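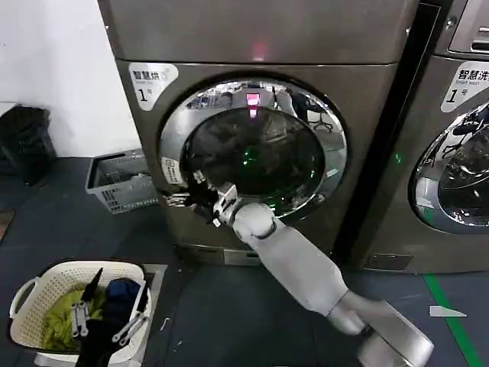

Teaching the dryer task by remote control

Read the general teleoperation page first. You need two people for this one, an operator and a spotter who keeps a hand on the stop button.

1. Park the base facing the dryer and lock it. Put the basket of clothes on the floor within reach of the left arm.

2. Check that the dryer is not running. Load the Skumia profile and move both arms to the start pose.

3. Start recording, then wait 2 seconds before you move.

4. Bring the right gripper to the rim of the door and hook the fingers round it. Pull slowly, in an arc. If you pull straight back the fingers slip off the chrome.

5. Keep the right arm clear of the opening. Lower the left gripper into the basket, close it on one piece of clothing and lift until the piece is clear of the others.

6. Put it well inside the drum, open the gripper and come out the way you went in. Repeat until the basket is empty.

7. Push the door shut, go back to the start pose and stop recording.

Record 20 runs per session, changing how the clothes lie each time. If you drop something, pick it up and carry on. Keep the run and mark it "recovered". Delete a run only if the spotter had to stop the arm.

Rin Shibata's notes on wrist angles are in the Kenness folder. Send questions about the door to Sibel Aydoğan.

Last changed 3 August 2023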